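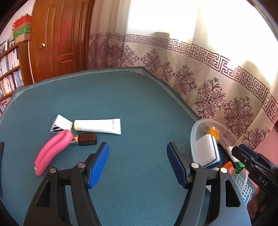 The teal cloth with the knot border, in use as usual.

Tablecloth questions, answered (mostly)

I get a lot of emails about the cloths, and I like getting them, but I type with two fingers, so I've put the regular ones on one page. If yours isn't covered, write to me through the Tovosano contact form and I'll get back to you once the kids are in bed.

What colour is the teal one really?
Dark teal! I know screens make it look navy or bottle green depending on what you're viewing it on. I can post you a swatch for the cost of the stamp. Put it on your own table and look at it in the morning and again at night with the lamp on, as the ribs catch the light and the colour shifts a fair bit.

What's the knot pattern around the edge?
It's an interlaced knot, with a thin pale double line running between one knot and the next. I first saw something like it on a tray cloth my nan bought in 1969 and I've been fond of it ever since (the tray cloth is now mostly darning). I call the design Femano, which doesn't mean anything, I just liked the sound of it.

Does the ribbing make things wobble?
The ribs are very fine, so no. Mugs, vases and jars all sit flat on mine. Handwriting is another matter. If you're doing birthday cards, slide a magazine underneath or your pen will follow the ribs and you'll look like you wrote it on the bus.

My table is where everything gets dumped. Is this cloth too good for that?
Mine has a squeeze tube and a little cosmetic-style bottle lying on it, with something soft and bright pink flopped over the end of the bottle, so I'm hardly going to lecture you. Use it! I only fold mine away for painting and for beetroot.

Any tips for keeping the clutter under control?
A clear container, every time. I've tried pretty baskets and I forget what's in them by Thursday. With a clear one I can see the hand cream without tipping the lot out. Keep tubes and bottles standing up with their lids done up tight, and empty the whole thing out now and then. I found two dried-up lip balms in October and a key I still can't match to a lock.

I've spilled hand cream on it. Help?
Don't rub. Lift off what you can with the back of a butter knife, going along the ribs, then dab on a drop of dishwashing liquid and leave it a while before a cool wash. Nail polish I can't help with, sorry. I've tried remover on a scrap and it took the colour out as well.

Can I iron over the knots?
Yes, on the wrong side, on a warm setting, with a tea towel in between. Press down and lift up. If you push the iron along you'll flatten the ribbing and it takes a couple of washes to come back.

Which size do I need?
Measure your table and add your overhang to every side. The Tullus is the longest I do, at 178 cm. If you want the knots to sit on top of the table where people will see them, go smaller, and if you'd like them hanging down, go up a size.

Is the Khurana coming back in grey?
I'm hoping so. The ribbed fabric I used for it has been discontinued and I'm still waiting on samples of the new one. Email me and I'll pop you on the list.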